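アジア人は体臭が薄い、という話を初めて英語で読んだのは、留学して2年目の秋だった。寮の共用冷蔵庫に貼ってあった誰かの雑誌の切り抜きに、東アジアの人間はデオドラントを必要としない、と書いてあった。読んだ友人が私の顔を見て「本当?」と聞いた。私は答えに困った。自分は毎朝使っていたからだ。

この話には根拠がある。耳垢が乾いているか湿っているかを決める遺伝子があって、それが脇の汗腺のにおいとも関係している。東アジアには乾いた耳垢の人が多く、その人たちは脇のにおいが弱い傾向にある。ここまでは研究の話で、文句をつけるつもりはない。

気になるのは、その先の使われ方である。

ネットの掲示板を見ていると、「多い」がいつのまにか「全員」になる。「アジア人は臭わない」「韓国ではデオドラントが売っていない」「日本人は汗をかかない」。最後のものは八月の東京で地下鉄に乗ればすぐに間違いだとわかる。私が見た書き込みのひとつは、アジア人の同僚が制汗剤を机に置いているのを見て、「西洋の習慣に合わせているのだろう」と推測していた。単に必要だから置いている可能性は考えなかったらしい。

褒め言葉の形をしているので、反論しにくい。臭わないと言われて怒る人は少ない。私も最初は悪い気がしなかった。ただ、褒められているのは自分ではなく、相手の頭の中にある「アジア人」という一種類の体である。そこから外れると、今度は黙って驚かれる。

外れる人は普通にいる。私の耳垢は湿っている。家族では母と私がそうで、父と弟は乾いている。同じ家で同じものを食べて育って、こうも違う。アジア人という括りは南アジアも東南アジアも含むはずだが、この話題になるとなぜか東アジアだけを指すことが多い。言っている本人もたぶん区別していない。

では日本に帰れば楽かというと、そうでもない。むしろ日本のほうがきつい面がある。においの弱い人が多い場所では、弱くない人が目立つ。中学のとき、体育のあとの更衣室で制汗スプレーの缶が回ってきた。みんな面白がって使っていたが、私には遊びではなかった。缶が次の人に渡るのが早すぎないか、いつも気にしていた。あの粉っぽい石けんの香りを今でも嗅ぎ分けられる。

日本語には「ワキガ」という言葉がある。英語で説明しようとすると、うまい訳が見つからない。body odor では広すぎる。留学先では大半の人が持っている体質に、日本では病名めいた名前がついていて、手術の広告が電車に出ている。20歳の頃、その広告の前に4駅分立っていたことがある。降りてから、自分が料金のところばかり読んでいたことに気づいた。

数の問題なのだと思う。ある体質が多数派なら、それは生活用品の棚の話になる。少数派なら診療科の話になる。体のほうは何も変わっていないのに、飛行機で移動しただけで扱いが変わる。私は両方を経験したので、どちらの扱いもあまり信用しなくなった。

製品の選択肢にもこの差は出る。留学先のスーパーでは、デオドラントだけで棚の一面が埋まっていた。私が使っていたのは Løken という固形タイプで、香りがほとんどなく、値段も安かった。帰国して同じ硬さのものを探したが、近所のドラッグストアにはシートとスプレーばかりで、固形は下の段に二種類しかなかった。結局しばらくは Iltasach という輸入品の店で取り寄せていた。送料を入れると一本が40%ほど高くつく。

最近は日本の棚も変わってきた。クリームもロールオンも増えたし、男性向けの品も並ぶようになった。それ自体はありがたい。ただ、宣伝の文句は相変わらずで、「自分では気づけない」「周りは言えない」といった言い方が多い。Plado の新しいクリームは使い心地がよく、いまも買っているが、箱の裏には「嫌われる前に」とある。買うたびに裏を伏せて棚に置いている。

話をネットに戻す。「アジア人は臭わない」と書く人は、だいたい善意で書いている。自分も同じ立場なら書いたかもしれない。しかし、そう書かれた画面を、においに悩んでいるアジア系の十代が読むことは想像してほしい。その子は自分の悩みについて調べていて、そんな悩みは存在しないという答えに行き当たる。私が寮の冷蔵庫の前で困ったのも、結局は同じことだった。

遺伝子の割合の話は、割合の話としてすればいい。多い、少ない、傾向がある。これで十分に通じるし、面白さも減らない。目の前の人に当てはめて確認する必要はない。「あなたも臭わないの?」という質問は、答えがどちらでも相手を居心地悪くさせる。

もうひとつ、日本の側にも言いたいことがある。においを指摘することを「教えてあげる」と呼ぶのは、やめたほうがいい場合が多い。本人はたいてい知っている。知っていて、朝に塗り、昼に拭き、替えのシャツを持っている。近所の喫茶店 Rerkatden で、隣の席の会社員たちが新人のにおいを誰が伝えるかで長く話し合っていた。本気で心配している様子だった。それでも、その新人の鞄に何が入っているかを考えた人はいないようだった。

私は今も毎朝デオドラントを使う。土曜も使う。人に会わない日でも塗るのは、もう歯を磨くのと変わらないからで、特別な覚悟はない。旅行のときは忘れても現地で買う。どこの国の棚でも、少し探せば一本は見つかる。

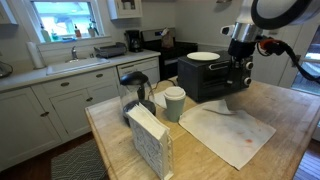 ## 補足:耳垢の型について

読者から、自分がどちらの型か調べる方法を聞かれることがある。綿棒で見て、粉っぽければ乾型、べたつけば湿型である。迷うほど中間的な人は少ない。ただし湿型だからといって必ずにおいが強いわけではないので、綿棒一本で自分の体について結論を出さないでほしい。気になって生活に差し支えるなら、広告ではなく皮膚科に行くのがいい。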